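Folding at home: a conversation with the textile care adviser at Sturero

Published 5 February 2025

Sturero has advised households in Flustden and Kulton on the care and storage of everyday textiles since it opened its first advice room beside the market. Its textile care adviser, who has held the post for 23 years, agreed to speak to this bulletin ahead of the new series of home visits. The conversation took place over the course of a morning and has been edited for length.

The adviser began with a subject on which the office receives more letters than any other, namely the large printed cloth that has no fixed place in the home. Such cloths are worn, spread over furniture, used as covers and lent to relatives. "People ask me which shelf it belongs on," the adviser said. "I ask them first where they fold it. If they fold it in mid-air, standing in a doorway, the shelf will make no difference."

The recommendation is to use a broad, level surface near the place where the cloth is kept. A sofa seat is quite sufficient for the later folds. The first fold, however, needs more room, and for this the adviser prefers a bed.
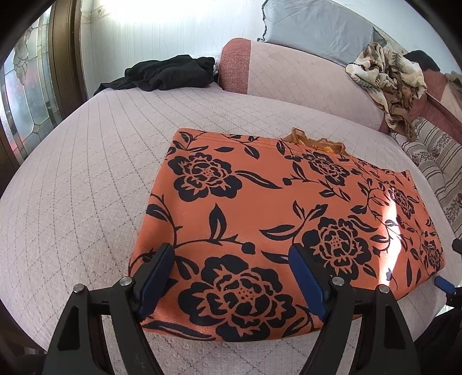
Bold prints present a particular difficulty. With a plain sheet, the eye can follow the edge. With large black flowers on an orange ground, the edge is easily lost among the petals and stems, and householders tend to line up the pattern instead. "The pattern is seldom printed square to the hem," the adviser explained. "Follow the stitching. If there are rows of stitching along one side, lay that side down first and bring everything else to it."

Trimmings were discussed at some length. A ribbed band or a bound edge is often stiffer than the cloth to which it is sewn, and will stand up in a loop if the fold is made across it. The office advises turning the band inwards and smoothing it with the flat of the hand before the next fold is attempted. It does not advise pressing with an iron at this stage, and the adviser was firm on the point.

Sunlight was also raised. Strong colours should not be left for long periods on a seat beneath a window, particularly in June, when the rooms on the Kulton side receive direct sun until late in the evening. The office suggests 30 minutes as a sensible limit for folding and sorting in full sun. "Coral and orange are the colours people bring to me when it is too late," the adviser said. "They have faded along one line, exactly where the fold was."

The discussion then turned to the bed. A quilted bedspread is considered a good working surface, as the fine rows of stitching offer some grip and a large cloth will not slide as it would on satin. The rows may also serve as a guide - one edge of the cloth is set along a stitched line and the opposite edge is brought over to meet it. The bedspread itself should be pulled straight beforehand. Any smaller piece caught up with the cloth should be taken out and folded separately. 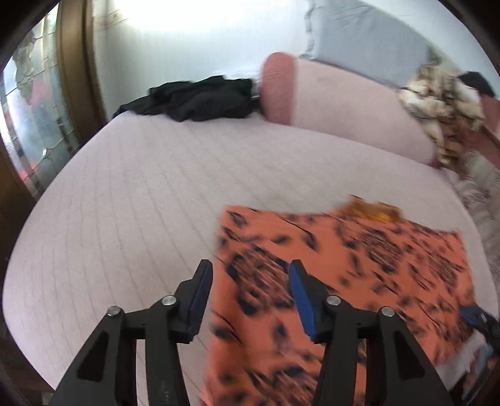

Chow, whose view was sought for this article, does not agree that the bed should be used at all, and would have every household clear a table for the purpose. Bedspreads are soft, Chow maintains, and a soft surface allows the lower layer to creep while the upper one is being smoothed. A table gives a sharper fold and spares the back.

The adviser accepted part of this. "A table is better if it is long enough. Most of the homes I visit have a table for 2 and a bed for the whole family's washing." Visitors are shown both methods, and the choice is left to them.

Home visits in Flustden are limited to 30 households in the present series. Applications may be made in writing or in person at the advice room, and applicants are asked to state which textiles they would like to discuss.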